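Wardrobe news from Rudthorpe

I finally did it. After two winters of shoving the door shut with my hip, I took every single thing out of my wardrobe in February and made myself look at it. It took from breakfast until the light went, with a long break in the middle when I found my old walking trousers and had to try them on (they fit, just, if I don't sit down).

Coats went first, then jumpers, then the drawer of things I was going to mend. I've been going to mend them since before we moved here! Most of that drawer is now cut up for dusters, and I kept back one green cardigan that only needs buttons. If anyone has four brown ones going spare, please shout.

Then there were the hangers. I had 55 of them, which is a silly number for one person – wire ones, padded ones, the sort with clips that leave a dent in your skirt. I like the thin coated wire kind for shirts as they take up so little room, and the little notches stop straps sliding off.

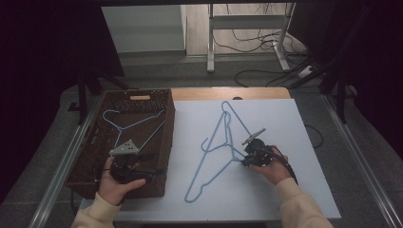 What's happening with the swap

All of this was really to get me ready for our spring clothes swap, back in the Derkach Room from 10am. Bring up to 24 items, clean and on hangers if you can, and take home as many as you bring. Children's shoes were gone in minutes last time, so come early if that's what you're after.

We're still short of rails. I can lend mine, but it leans to the left and doesn't like winter coats. Tea and cake as usual, and I'll be making the lemon one again, as three of you have already asked.

See you there – I'll be the one in the tight trousers, standing up.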